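Marking Out a Table for Collecting Demonstrations

Written by Hye-jin Joo, with corrections from Ilídio Teixeira. Last changed 1 May 2018.

This page covers how to lay out a table in a grid and record pick-and-place demonstrations on it, so that the examples you end up with are spread evenly and can be sorted afterwards. It assumes you already have an arm you can drive by hand, a wrist camera and a second camera looking down from head height. If you are still setting up the arm, read the Dirnard calibration notes first.

Why use a grid

Our first set for Ultutine had 195 recordings and no marks on the table. People put objects down wherever was handy, and that meant the middle of the table nearly every time. The trained policy was fine in the middle and poor at the sides. Min-kyu Ra went back through the set and had to guess the positions from the video. With tape down, the person setting up can be told which zone to use, and anyone watching later can see whether they did.

What you need

Coloured tape that stands out from the table top. We use blue.
A long straight edge and a soft pencil.
The objects for the task.
A printed list of starting layouts.
A notebook or a spreadsheet for the log.

Laying the tape

1. Clear the table and wipe it down. Let it dry fully or the tape will lift.

2. Drive the arm out to the furthest point it can reach comfortably and mark it in pencil. Do the same at both sides and close to the base. Keep the grid within these marks.

3. Lay the long lines first, in both directions. Press down from the centre of each strip towards the ends.

4. Let strips overlap where they cross. We tried cutting the tape at the crossings, and the cut ends curled up and caught on the fingers.

5. Name the zones and write the names on a sketch of the table. Don't write on the tape, as the model may learn to read your labels instead of looking at the objects.

The lines don't need to be perfectly square. They do need to stay put for the whole set. If a strip has to be replaced, make a note in the log with the number of the last recording before the change.

Choosing starting layouts

Gun-woo Ra writes ours with a short script that picks a zone for each object and throws out any layout the arm can't reach. You can do the same with dice and paper. Include layouts where an object sits across a line, or the policy may come to treat the tape as a fence. Turn flat things such as trays and boards through different angles between recordings.

Leave some objects on the table that play no part in the task. A table holding only the target makes the job too easy, and the result won't carry over to a real kitchen. Tall things belong towards the outside, where they are less likely to block the head camera.

Recording

1. Set the table from the next layout on the list.

2. Move the arm to its start pose. Look at both camera views before you begin.

3. Start recording, wait a second, then carry out the task at a steady pace. If you miss a grasp, open the fingers, back off and try again in the same recording. Recoveries are worth keeping.

4. Return to the start pose and stop.

5. Log the layout number, the operator and one of three results: done, done after a retry, or failed.

Change operators after an hour. Ju-won Hong compared early and late recordings from one long session and found the late ones were jerky, with much longer pauses before each grasp. We aim for 400 recordings per task, shared between at least 2 operators.

Checking the set

Play back every tenth recording at double speed, both cameras together. Look for frozen video, a camera that has been knocked, and layouts that don't match the log. In the Moradi set we threw out 11 recordings for a mismatch of this kind, all from one afternoon when a page of the list had been skipped.

Check the wrist view with particular care. It may hold very little for much of a recording, perhaps bare surface, a stretch of tape and part of one object. Keep those stretches. The tape helps when you are matching the wrist view to the head view by eye, so check that the lines are clear in both before going on to a full session.

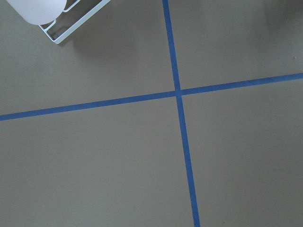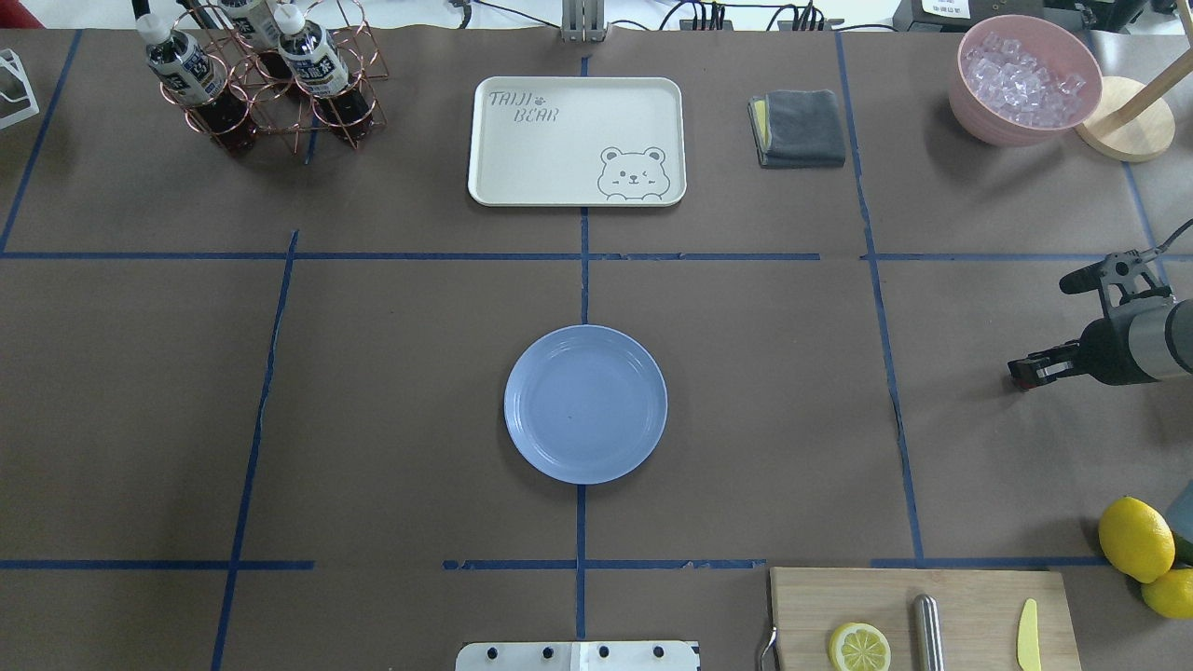 Tape lines from the wrist camera (first) and the head camera (second).

If the lines are hard to make out in either view, fix the lighting before you touch the camera settings. Once you are happy with both, copy the day's recordings to the Gesitz drive along with the log and the sketch of the zones, and keep all three in the same folder.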